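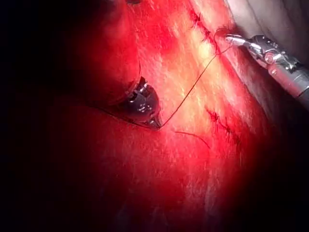
Robot teaching by demonstration (also programming by demonstration, imitation learning, or just "teaching")

A way of getting a robot to do a task by having a person do it first, through the robot, and recording what happens. No code written for the motion itself. The record is called a demonstration or an episode. Used in factories, kitchens labs, warehouses, and more and more in surgical research.

Two main types

Hand guiding (kinesthetic teaching). Person grabs the arm and moves it. Joints go slack or nearly so, controller logs the positions. Cheap, quick to learn. Bad for two-armed work, one teacher only has so many hands. Also bad where the arm is long and thin or the workspace is too small to reach into.

Remote control (teleoperation). Person sits at a console, or holds a smaller copy of the arm, and the robot follows. Hands stay out of the work area. Scaling is possible: a large hand motion becomes a small tool motion. Standard choice for instruments that were built to be teleoperated in the first place, surgical ones above all.

Suturing as a test task

Suturing comes up a lot in the literature. Reasons: two tools, thin thread, soft tissue that moves when touched, and a result that can be inspected afterward. One tool often holds one part of the thread while the other takes the far end, and the slack between them matters. Too tight and the tissue pulls. Too loose and the loop wanders. Thread is hard for cameras as well — dark, narrow, and easily lost against a wet surface with bright reflections on it. Knots already tied along a seam add more dark shapes to confuse with the working thread.

Usually split into steps: needle pass, pull through, wrap, grasp tail, tighten, cut. Some groups record each step as its own episode, others record the whole stitch and label it later.

What gets recorded

Joint positions, jaw opening, console hand positions, video from one or more cameras. Force if there is a sensor, often there isnt. Logging at 30 samples per second is common for video-based methods. Clocks have to match. Bad time sync ruins more data than bad teachers do.

History of the Stostton set

The Stostton collection, started by Timothée Delorme, is a mid-size teleoperated suturing set: 2847 episodes, 11 operators. First version had some 800 and was hand-labeled. Later ones used Boltuteck consoles and the Kaijage labeling tool. Episodes with dropped thread were kept in on purpose, marked as failures, so that recovery could be learnt too. A second release came out in November, with the camera timing fixed.

Problems

Operators differ. Two experts tie the same knot in diffrent ways and the model averages them into something neither would do. Small errors pile up: the robot drifts a little, sees a view no teacher ever showed it, drifts more. Usual fix is corrections, where a person takes over mid-task and that bit is added to the data. Depth is another weak point with a single camera.

See also: Drurkau correction method, leader-follower arm, shared control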